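# Anard open house, Dalgleish showroom, October 29, 2018 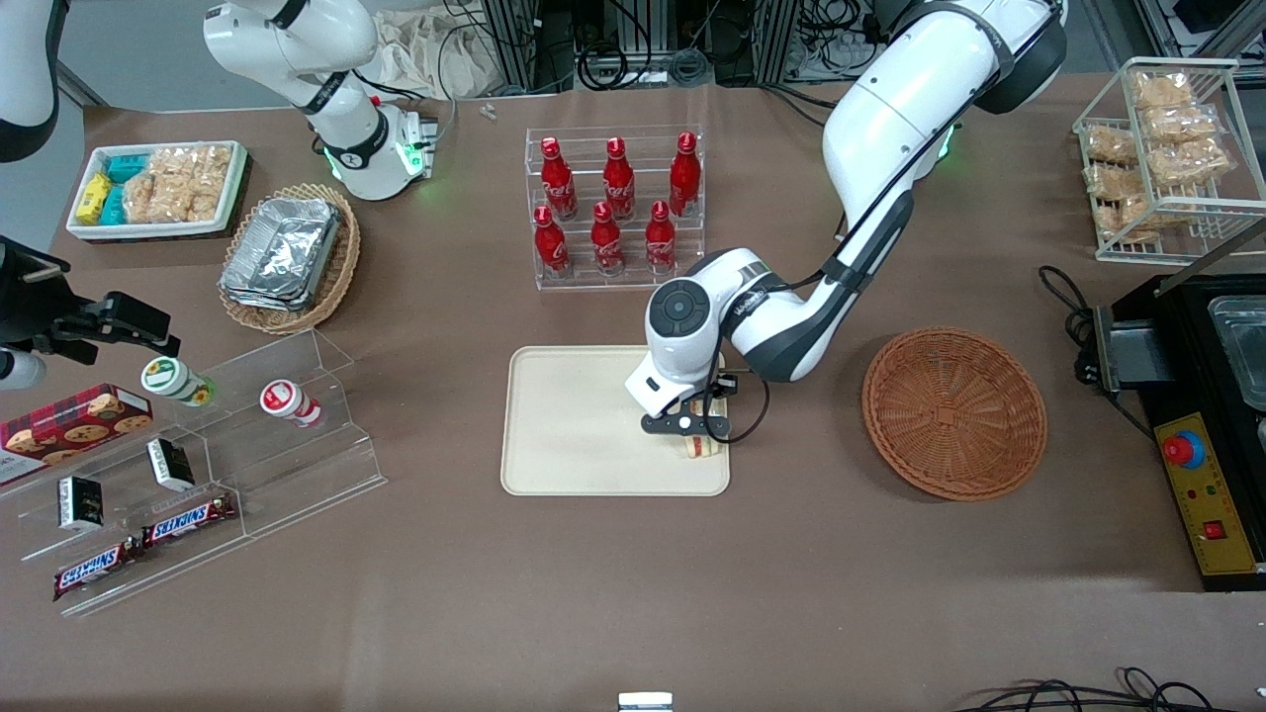 Anard wants to sell you a snack counter with no one behind it. The package is called Tendiro, and it costs 84 dollars a day on a 3-year lease, a number the brochure prints smaller than the word "effortless." I drove 2 hours to see it because our break room currently relies on a vending machine that holds grudges. The two-armed setup on show was stocked better than we are, with Coke, Snickers, bagged crackers and a wire rack of puffed things, and the gripper took hold of a wrapped sandwich more politely than most of my coworkers would. I did like the big red stop button on the black machine at the side. I have wanted one of those in staff meetings for years.

The sales talk ran long. Ordering goes through a tablet app called Ultov, which asked me to create an account, confirm my email and rate my experience, in that order, before I'd had one. Installation is included. Restocking isn't, so a person still has to show up with the crackers.

I asked what happens if somebody moves a basket. The answer was "recalibration," and recalibration is a service call. The first 3 are free.

Coffee was in the lobby, from an urn. Parking is behind the building, and they do validate.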